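# Quarterly walkthrough - Jallik building, ground floor and mezzanine

Inspected by: Nelly Correa
Reviewed by: Urmas Lapiņa
Period: March
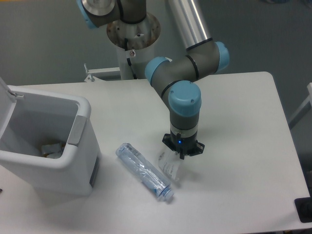
Entries marked OK need no action. Entries marked OPEN go on the work list with a name against them. Items carried over from the last walkthrough are marked CARRIED and stay on the sheet until closed by the reviewer, even if the work has been done in between.

## 1. Exits and routes

- [x] Front exit opens fully, closes on its own - OK
- [x] Loading door, push bar - OK. Bar is stiff at the hinge end but releases with one hand.
- [ ] Mezzanine stairs, handrail - OPEN. Lower bracket moves when pulled. Both screws turn freely in the wall. Needs longer fixings, not another turn of the same ones.
- [x] Exit signs lit - OK
- [ ] Corridor to Jara storage - CARRIED. Pallets were moved back from the door but still sit over the yellow line. Clear width measured at the narrowest point: 30 inches. Urmas to agree on a new pallet spot with the storage tenants.

## 2. Fire equipment

- [x] Extinguishers on hooks, pins and seals in place - OK
- [ ] Extinguisher by the break room - OPEN. Gauge reads at the bottom of the green band. Replace at the next service visit or sooner if it drops.
- [x] Pull stations unobstructed - OK
- [x] Smoke detectors, dust covers removed after ceiling work - OK
- [ ] Tag dates legible - OPEN. The tag at the loading door has faded. Request a new one from Zudine.

## 3. Electrical

- [x] Panel doors closed and latched - OK
- [x] Clear space in front of panels - OK
- [ ] Panel B directory - CARRIED. Breakers 2 and 3 are still labeled "spare." Both are in use. One feeds the mezzanine outlets; the other has not been traced.
- [x] Ground fault outlets near sinks, test and reset - OK
- [ ] Extension cords used as permanent wiring - OPEN. Space heater in the front office runs off one behind the file cabinet. Heater unplugged during the inspection and the occupant told. An outlet has been requested on that wall before.

## 4. Storage and shelving

- [x] Uprights plumb, no visible bends - OK
- [x] Beam clips present - OK
- [ ] Load signs - OPEN. Bay at the north end has no sign. The matching bays are rated at 440 lb per shelf. Do not copy that figure onto a new sign until the beam part number has been checked against the Bullotitz sheet.
- [x] Heavy items on lower shelves - OK
- [x] Ladder feet and spreaders - OK

## 5. First aid and washing

- [x] First aid cabinet stocked against list - OK. Burn gel is close to its expiration date.
- [ ] Eyewash station - OPEN. Flow is even on both sides but the weekly test card has gaps. The test itself is quick. Whoever has the key to the utility room should initial the card at the same time.
- [x] Hot water at hand sinks - OK

## 6. Floors and lighting

- [x] Mats lie flat - OK
- [ ] Floor at the loading door - CARRIED. Patch has cracked along one side. No trip edge yet.
- [ ] Emergency lights, push-button test - OPEN. Mezzanine unit came on, then dimmed well before the end of the test. Battery suspected.
- [x] Stair nosings - OK

## Reviewer comments (U. Lapiņa)

Handrail goes first. Until it is fixed, tape a notice at the foot of the stairs and keep deliveries off the mezzanine.

Panel B: I will trace the second circuit after hours, so expect the mezzanine outlets to be off for part of one evening. Save your work and shut down anything plugged in up there.

On the corridor - I do not accept "moved back" as a fix. The line was painted for a reason. Item stays open until the floor inside it is clear on two walkthroughs in a row.

Emergency light battery ordered. Nelly to repeat the test once it is fitted and write the result on this sheet.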